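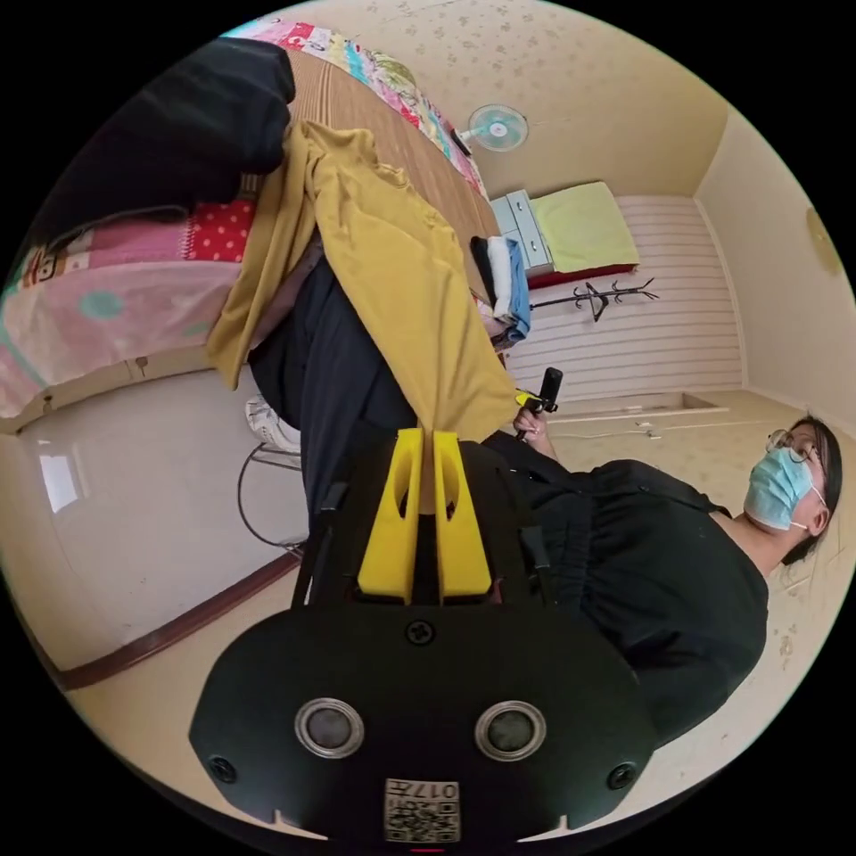
The Yellow Corduroy

A story

My sister was allowed seven kilos. That was the rule on the Coten night coach, seven kilos in one bag that had to fit between your knees, and she was moving to Timness for good.

I loved this. I should have been sad, and I was going to be, I had it scheduled for after supper, but I have always adored packing and here was the best packing problem our house had ever produced! Twenty-six years of a person, and a bag the size of a bread box.

We used the bed, naturally. In our family everything important gets laid out on a bed first. The quilts stayed on, the pink one with the teal circles and the polka-dot squares, and the patchwork that our grandmother made out of everybody's worn-out summer clothes. On top went the woven mat, the brown one, to give us a clean flat place to work. Then we started carrying things in.

Black clothes went in a heap. My sister owns a lot of black clothes and says they are all different. Folded things went in a stack at the far end, and the stack was beautiful, I kept going back to square up the edges with my palms. She told me to stop petting it.

"Seven kilos," she said. "Read me the list."

I read her the list. Two pairs of trousers. Sneakers, to be worn. One sweater for the boat. Papers in the blue envelope. Soap from Bakker, because she was certain that Timness would have the wrong soap.

"And the corduroy," she said.

The corduroy wasn't on the list. I knew it wasn't, I had written the list.

I have to tell you about the corduroy. It is mustard yellow, the yellow of the jar and the spoon, and it is heavy, and it was our mother's before either of us existed. She bought it in Druvton with her first real pay. It has been to every wedding, every flood, and every school concert. When we were small it was the roof of the fort. When one of us had a fever it was on top of the blankets, and you could lie there running a fingernail along the ribs, zip, zip, zip, until you fell asleep. I still can't hear that sound without getting drowsy.

And it weighed, by itself, more than all the soap and papers put together.

"You can't take that," I said.

"Why not?"

"It's a third of the bag."

"Then it's a third of the bag," said my sister, and she spread it out across the mat as if the matter had been settled by a judge.

So we folded it. Sleeves, front, collar, everything in toward the middle, and then in half. It was as thick as a loaf. We tried it in thirds. We tried rolling it, and it sprang open on the mat like something waking up – I laughed so hard I had to sit down. Then we got out our mother's old household book, the fat one with the broken back, because it had a page for everything and it had never once let us down.

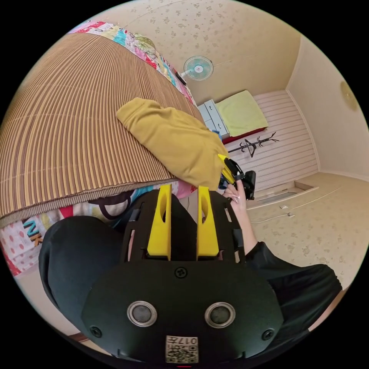

How should corduroy be folded for a long trip?

Lay it flat, smooth it in the direction of the ribs, and fold it as few times as you can, with the soft side turned in. Put it in last, on top, so nothing presses on the pile.

"On top," said my sister. "See? It expects to be packed."

"It says as few times as you can."

"I can read."

We did it by the book. Smooth, smooth, smooth, all one way, and the color changed under our hands the way it does, darker when you go up and gold when you come down. I'd forgotten that! We wasted a good while just doing that, up and down, writing rude words with our fingertips and rubbing them out, exactly as we had at five and seven, and the coach was leaving at nine.

Then she lifted a corner and there, in the margin of the household book, still open on the quilt, was our mother's handwriting. Small and slanted and in pencil.

Don't fold it. Wear it.

We looked at each other.

I want to say that I thought of it first, but we both shouted at the same time, so loudly that the neighbor knocked on the wall. Wear it! The rule was seven kilos in the bag. There wasn't a word about what you had on. My sister had already planned to wear the sneakers and had been so proud of that, and it had never entered either of our heads that you could wear the heaviest thing in the house.

After that we went completely wild. If she could wear the corduroy, the bag had a third of its room back. A third! I ran up and down the hall. I brought her the good scissors and the little teapot. I brought her a 1000-piece puzzle of a harbor, which she refused, and which I brought back twice more in case she had changed her mind.

"It has a piece missing," she said.

"Then it weighs less."
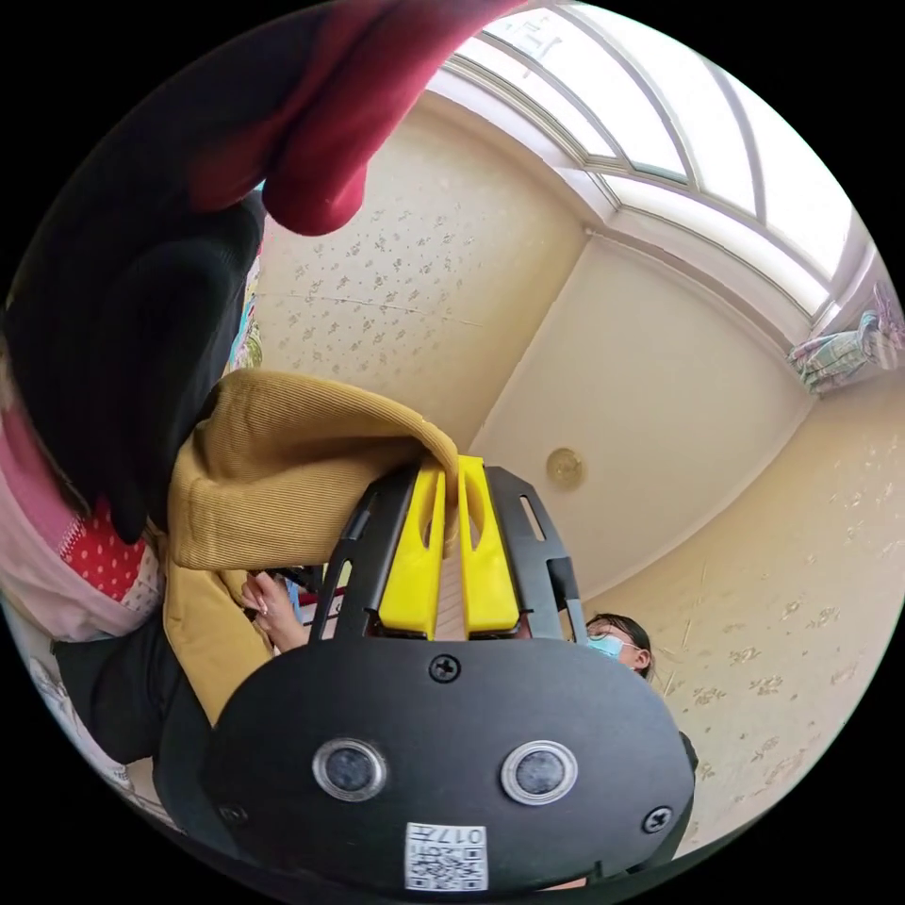 Part two · 5 min read

She put it on at a quarter past eight and stood at the end of the bed with her arms held out a little from her sides, like a person who has just been painted.

It fit. I don't know why that surprised me. In my mind the corduroy was a thing the size of a roof, and she was still somebody who could be covered by it from chin to toes. Now the cuffs came right to her wrists. She turned once, and it made its noise, zip, and all at once I was sad, well ahead of schedule.

"Too yellow?" she said.

"It's perfect," I said. "They'll see you coming from the boat."

"That's what she used to say."

We closed the bag. It closed on the first try, with the teapot stuffed full of socks, and we hung it on the kitchen scale from its strap and held our breath. The needle swung past the seven, came back, thought it over, and stopped just short. What a needle! I could have kissed it. My sister did kiss it, and left a mark on the glass that I haven't wiped off.

Then we walked to the coach stop. It was September and far too warm for corduroy, and she was pink in the face before we reached the corner, and she wouldn't undo a single button. The driver weighed the bag in his hand, and looked at her, and looked at the bag again.

"Cold where you're going?" he said.

"I've no idea," said my sister happily.

It is 2000 miles to Timness, counting the boat. I could see the yellow through the coach window for a long time, all the way down the hill and over the bridge, and when the coach had gone I went home and took the things off the bed one by one. The heap of black she had left behind went into a drawer. I rolled up the mat. I shook out the pink quilt and there was a sock under it, one of hers, so I put it in an envelope and wrote the new address on the front.

Her first letter came before I had mailed it. It was mostly about the soap, which was wrong. At the bottom she had written that it had rained on the boat, sideways, all night, and that an old woman on the next bench had been shivering, so the two of them had sat under the corduroy until morning with their knees up.

"There was plenty of room," she wrote. "Send the puzzle."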